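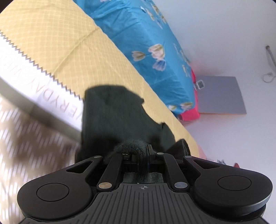 A small dark piece, with the yellow bedding and the tulip blanket behind.

Fall clothes change, bedroom
Last updated: 2021-10-19

Twice a year the clothes in the back bedroom get swapped over. The summer things go into bins under the bed and the winter things come out. We do it in October, usually once the mornings in Gurnon are cold enough that people start asking where their sweaters are. This page has some notes on how we go about it, mostly so I don't have to work it out again in the spring.

The bed is the sorting table. There isn't another flat surface in the apartment big enough for a sweater with both sleeves out. I leave the bedding on and sort on top of it. The pale yellow cover with the diamond pattern is good for this. Dark clothes show up well against it, and so do hairs and bits of thread, which come off with a lint roller at the end. The turquoise blanket with the tulips on it is normally folded at the foot, but it gets pushed aside a lot on a sorting day.

Socks and other small dark items are the slowest part. They all look alike until you hold them up to the window, and black and navy are hard to tell apart after four in the afternoon, so I do them before lunch. Anything without a partner goes in a paper bag on the doorknob and stays there until the next wash is finished. If the partner hasn't turned up by then it becomes a dust cloth. I used to keep singles for a year. The bag got to 40 and I stopped doing that.

Thick socks go in the top drawer on the left, thin ones on the right. Tights are rolled, and they go in with the thin socks. Dexter Tagle, who has the other half of the dresser, folds his socks flat in pairs and stands them on edge. I have tried it and they fall over in my drawer, which is deeper than his.

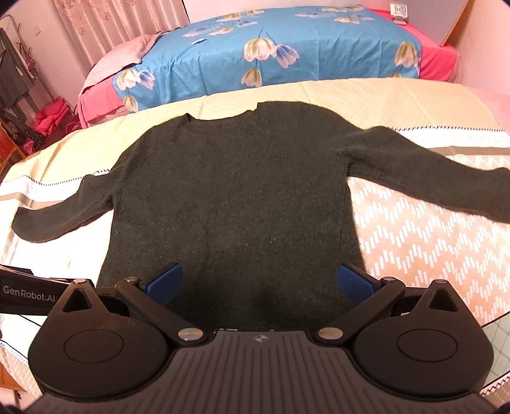 Sweaters are folded in this house and never hung. A hanger leaves points in the shoulders, and a heavy knit will grow a couple of inches by January. Each one gets laid out flat first and looked over before it goes on the shelf. The dark charcoal one has a few pale specks of lint low on the body and some creasing by the armpit, nothing that a brush and a night under the pile won't take care of. It has a wide neck, so I fold it in thirds with the sleeves crossed over, and the neckline stays flat that way. Sweaters with a high collar get folded in half and then half again.

What I check for on knits: moth holes, loose ends at the cuffs, pulled stitches under the arms. Holes smaller than a pea can be closed from the inside with matching thread. Anything bigger goes in the mending basket, and I try to be realistic about how much of that basket will get done. There were six things in it this time and two had been there since last fall.

Before they go away, the summer clothes are washed even if they look clean. Sunscreen marks don't show in October and they are yellow by May. Everything has to be completely dry. I leave it on the rack an extra day if the weather is damp.

The bins are Drurico, the long low kind with a lid that clips on both sides. They hold 90 quarts and just clear the bed rail. Two are for summer clothes and one is for spare bedding. I put a sheet of paper inside the lid listing what's in there. Writing on the outside doesn't work on this plastic, it rubs off on the carpet in the other room when you drag them through. Cedar blocks go in the corners. A light sanding brings the smell back, so I don't buy new ones every year.

Order of work, for next time:

Strip out the drawers one at a time, not all at once.
Small dark items before lunch.
Sweaters laid flat, checked, brushed, folded.
T-shirts and shorts into the wash.
Wipe the inside of the dresser and let it air with the drawers open.
Give-away bag to the car the same day.

The give-away bag was bigger than usual. Three pairs of jeans went in, a raincoat with a stuck zipper that somebody handier than me can fix, and most of the T-shirts I had been saving for painting. I kept two of those. Dexter gave up a brown jacket after trying it on twice.

Start to finish took roughly nine hours over two days, counting the washing but not the mending. The shelf in the closet is full now, with the heavy knits at the bottom and the cardigans on top where they can be reached. Scarves are still in a heap on the chair and I will get to them when I have found the hooks.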